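Bench tips: needle, thread and tidy stitches
Posted 11 July 2019

I promised a few of you I'd write up the little things that make stitching time at the bench go better, so this is me finally doing it. None of it is fancy. Most of it I picked up by tangling, dropping and bending things at the Dresholm workshop, and my notebook from those sessions is such a mess that typing it up was overdue anyway.

Start with the light. I used to crank the lamp as bright as it would go and then wonder why I couldn't see the edges of the cut. Moist tissue shines back at you like a wet plate! Turn the lamp down a notch, or swing it over until the glare moves off the part you're working on. Glare next to the cut I can live with. Glare on top of it and I'm guessing. 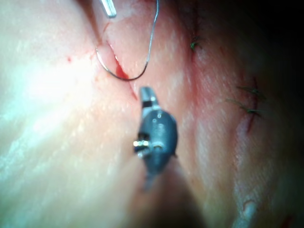

Next thing, look at both ends of the cut before you put the needle anywhere near it. If there's blood sitting in the middle, dab it. Dab, don't wipe, or you'll smear it all over and lose the line you were trying to follow. I keep a stack of folded gauze on my left (the plain Bomix squares, I buy the box of 400 and it lasts me ages) and I fold them all before I start, when my gloves are still clean.

Now the needle. It's curved, so let it travel in a curve. When I was learning I pushed it straight ahead like I was sewing on a button, and I bent more needles than I want to add up. Get a good firm grip, go in square to the surface, then follow the arc around. If you feel it fighting you, stop and take a new grip. And please don't grab it by the very point - you'll dull it, and the next bite will drag.

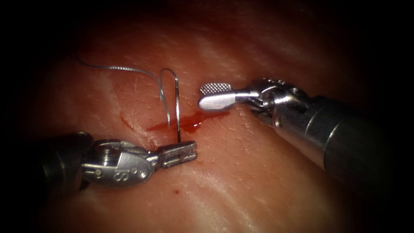
Needle standing up out of the tissue, jaws gripping it low down, thread trailing off to the upper left.

Thread is where I lose my patience, so I have the most to say about it. Cut less than you think you need. A long tail feels generous right up until it loops around everything on the bench. For practice on a short cut I like 8 inches. I keep mine in a shallow Florau tray with a lid, one length to a slot, and I got out of the habit of leaving spare pieces lying around.

Before you pull anything tight, see where the loops are lying. Thread loves to cross over itself when you're busy looking at the needle. A big loose loop is no trouble at all, you just draw it in slowly and keep an eye on the crossing. It's the small twisty ones that turn into knots. If you spot one of those, let the thread go slack and ease it open with a closed tip.

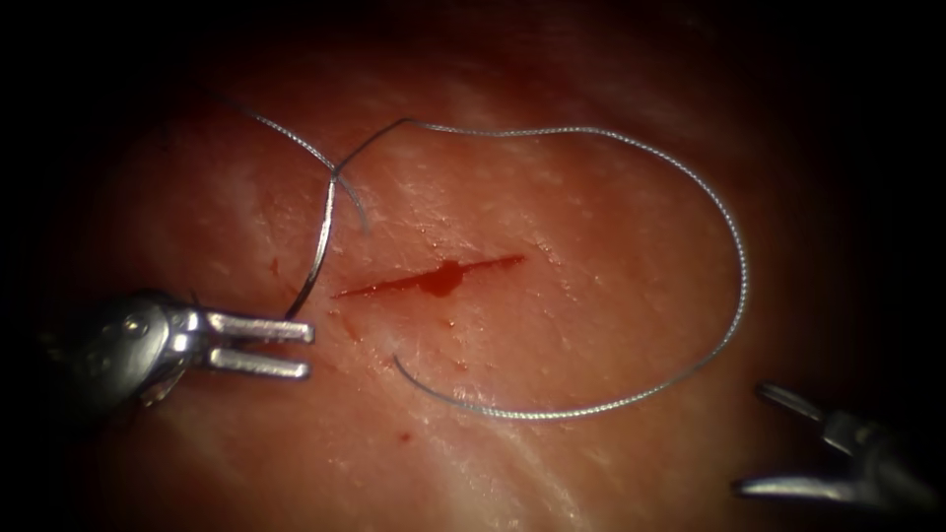 Pull the slack through in two or three easy draws, and keep the pull low, close to the surface. Yanking straight up can tear the edge you were trying to close. The edges should just meet. If they pucker, you've gone too tight, so loosen off and try again.

Cleanup! Needles get counted first and go in the sharps box before anything else leaves the bench. Then gauze, then thread ends, which stick to everything (I found one on my sleeve at the grocery store in June). My Tarigan mat gets a wash in cool water, never hot, and dries flat overnight. I did hang it up by one corner once and it has curled ever since.

Next time I'll do knots, left-handed ones too.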